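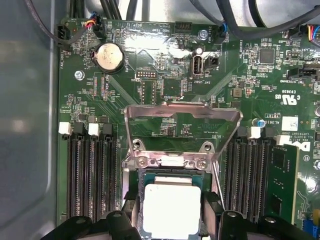 How to change the thermal paste in an old desktop computer

My name is Raíssa Teixeira and I repair desktop computers in a small shop, mostly machines from offices and from families. The most common complaint I hear is that the computer became loud. The second is that it became slow when the weather is warm. In many of these machines the processor is fine and the paste on top of it is old. Changing it takes me half an hour. For the first time, please give yourself a whole afternoon.

I wrote this page for my customers who like to do things by themselves. It is for ordinary desktop computers with an air cooler. I do not cover laptops, and I do not cover water cooling, which I have done only a few times in my life.

Before you decide to do it

Paste is only one possible cause of heat. Check the simple things first. Is the computer standing on a thick carpet? Is it closed inside a desk with a door? Can all the fans turn? I had a machine on my bench in July that was shutting down every evening at 6:30, and I was already opening the tube of paste when I saw that a cable tie had come loose and was touching the fan of the cooler. I cut the tie and the machine went home the same day.

Look also at the temperature. Many computers show it in the setup screen that you reach by pressing Delete or F2 at the start. A free monitoring program is better, because it shows the temperature while the computer is working. Write down the number when the computer is resting, and again after ten minutes of heavy work, for example converting a long video. Keep the paper. You will want to compare later.

If the processor stays well under the limit given by its manufacturer, leave the paste alone. Old paste which still works is better than new paste applied in a hurry.

What you need

A Phillips screwdriver, size 2, with a long shaft.
A tube of thermal paste, non-conductive.
Isopropyl alcohol, 90 percent or stronger.
Paper coffee filters or a lint-free cloth.
Cotton swabs.
A soft brush, or a can of compressed air.
A small dish for the screws.
Good light from above. A headlamp is very practical.

About the paste: I use the one from Drito, because my supplier has it always in stock, and before that I used Bukov. I could not measure any difference between them that would matter to a normal person. The Bukov is thicker and harder to push out of the tube on a cold morning. Please buy a small tube. One gram is enough for several processors, and a big tube will dry in your drawer.

Do not use kitchen paper for cleaning. It leaves fibers. Do not use nail polish remover, even if somebody on a forum did it with success.

Step 1. Warm up the computer

Turn on the computer and let it work for five or ten minutes. Warm paste is softer and the cooler will come off with less force. Then shut down properly through the menu, turn off the switch at the back, and pull out the power cord. Press the power button once and hold it for a few seconds to empty what is left in the power supply.

Disconnect everything else too: monitor, keyboard, network. If you are not sure where each cable goes, take a picture of the back with your phone first.

Step 2. Open the case

Lay the computer on its side, on a table, with the motherboard at the bottom. Remove the side panel. In most cases it has two screws at the back, sometimes thumb screws. In the office machines there is often a lever or a sliding latch instead.

Touch a bare metal part of the case with your hand before you touch anything inside, and do it again from time to time. I also recommend to take off the wool sweater.

Now is a good moment to remove the dust. Hold the fan blades with one finger while you blow, otherwise the fan spins too fast. I do this part outside, on the balcony of the shop, and my neighbors below are very patient people.

Step 3. Make room around the cooler

Move away the cables that pass over the cooler. You do not have to unplug all of them. Often it is enough to push the bundle to one side and hold it there with a piece of painter's tape. If you need to unplug one, pull on the plug and never on the wires, and look first if it has a small clip which must be pressed.

Unplug the cooler fan from the motherboard. The socket is normally marked CPU_FAN. Remember this place, because you will plug it back in Step 7, and forgetting it is the most frequent mistake of all.

Step 4. Remove the cooler

There are several kinds of mounting, and you have to find out which one is yours.

Push pins: four plastic legs with a slot on top. On the usual type you turn each one in the direction of the arrow, then pull it straight up.

Screws with springs: loosen them in a cross pattern, two turns each time, so that the pressure goes away evenly.

Lever and clip: lift the lever, then unhook the clip on the opposite side.

When the mounting is loose, do not pull the cooler up at once. Twist it gently, a few degrees left and a few degrees right, until you feel that the paste gives up. Only then lift. With the processors that have pins on the bottom, pulling straight can take the processor out of the socket together with the cooler, and the pins bend easily. If it does not twist, put the power back, let the machine warm up again with the cooler properly fixed and its fan connected, and repeat from the shutdown.

Put the cooler down on its side on a sheet of paper. The old paste marks everything, and from clothes it does not come out.

Step 5. Clean both surfaces

Leave the processor in its socket for the cleaning if the metal frame or lever holds it closed. I know some people take it out, but for this work it is not necessary, and every time you take it out you have a chance to damage a contact. If you did open the holder, close and lock it again before you go on.

First take away the thick part of the paste with a dry piece of coffee filter. Wipe from the outside to the center, so you do not push it over the edges. Then wet another piece with alcohol — wet, not dripping — and clean until the paper stays white. For the corners use a cotton swab.

Do the same with the bottom of the cooler. This side is usually dirtier because the paste sits in the fine lines of the metal.

Let both surfaces dry for a few minutes. After that do not touch them with your fingers.

If some paste has fallen on the motherboard, take it off with a swab and alcohol, very slowly. If it has fallen inside the socket, stop. This is the moment to bring it to a shop.

Step 6. Put on the new paste

Use a drop of the size of a small pea, in the center of the metal cover. For a very wide processor, a thin line or a cross is better, and the instructions of the cooler will say so.

Some people like to spread the paste with a plastic card. I did it so for years. It works, but you need practice to make it even, and for a beginner the drop is easier. The pressure of the cooler does the spreading.

Too much paste is mostly a problem of cleaning. Too little paste is a problem of heat. If you have to be wrong, be wrong with slightly more.

Step 7. Put the cooler back

Hold the cooler straight above the processor and look where the holes are before you go down. Lower it in one movement. When it touches the paste, try not to lift it again. If you must lift it, clean everything and start with a new drop. Yes, also if it was only one second.

Tighten in a cross pattern, a little on each corner, then again. With push pins, press two opposite corners first until they click, then the other two. Afterwards check with a lamp that all four legs are through the board.

Plug in the fan at CPU_FAN. Take off the tape. Check that no cable can reach any fan.

Step 8. Test

Leave the side panel open for the first start. Connect only power, monitor and keyboard. The cooler fan should begin to turn in the first seconds. If it does not, switch off immediately.

Go to the setup screen and watch the temperature for five minutes. It should rise slowly and then stay. If it climbs fast and does not stop, switch off, because the cooler is not sitting flat.

After this, close the case, connect the rest and repeat the test with the heavy work from the beginning. Compare with your paper. On a machine with very old paste I expect to see a clear difference, but on a newer one it can be only two or three degrees.

How often?

I keep a notebook of all repairs, and there are now 2,345 entries in it. From this I can say that most home computers need new paste after five or six years. Machines in dusty places need cleaning much more often, but the paste itself does not get older from the dust. For the Sales workshop, where they cut tiles, I clean the filters four times a year and change the paste only when a temperature looks strange.

If the fan is loud also when the processor is cool, the bearing is worn out. A new fan is cheap, and you can order it by the size in millimeters and the number of wires in the plug.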